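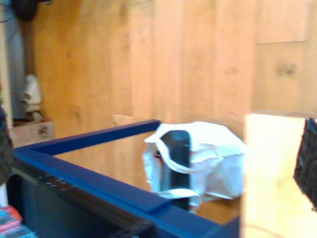 Should a robot arm stop when its perception software is unsure? It should slow down, look again from another angle, and stop only if the second look doesn't help.

November
By Laimutė Paulauskas

I have worked on the perception side of Prarkura for four years, and most of the complaints I get are about stopping. The arm pauses, the operator sighs, and somebody asks me to lower the threshold. I think that is the wrong fix. The threshold tells the planner how much to trust a depth reading. If we lower it, the reading is just as bad and the planner no longer knows.

Shiny wood is where this shows up most. Glare wipes out the stereo match, and the depth map comes back with a hole or, worse, with a smooth guess filled in.
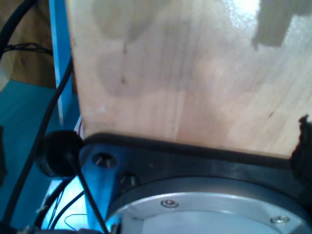

Pale board resting on the mounting plate, with glare near the top right.

Bimla Bhatt, who writes our planner, would like me to fill every hole so her code always has a surface to work with. I used to do that. Now I pass the holes through with a flag, and her planner treats them as space it hasn't seen. It cost us 64 failed plans in the first week and a lot of grumbling. I would still make the same choice.
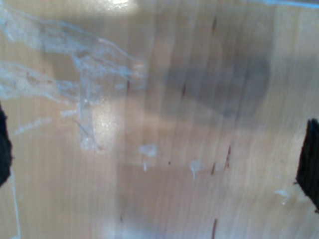 How long should a second look take? We allow 400 milliseconds, and past that the controller holds position and asks for help.

Aivar Rozīte set that limit and I think it is a little tight, but a fixed number in the config file beats the old arrangement, where each module waited as long as it liked.
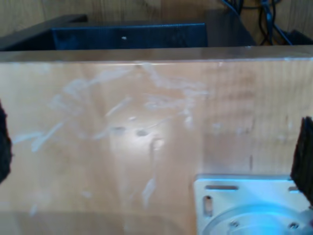
Logging is the part I would spend money on. When a grasp goes wrong we need the raw view, the depth map and the planner's input side by side, with one clock. A board covered in whitish scuffs, with two small drilled holes among them, is a fair test of that. The scuffs and the holes are both small marks to an edge detector, and without the raw view I can't tell which one the software picked. Our log viewer still opens these in separate windows. I have asked for it to be fixed before we add any new features.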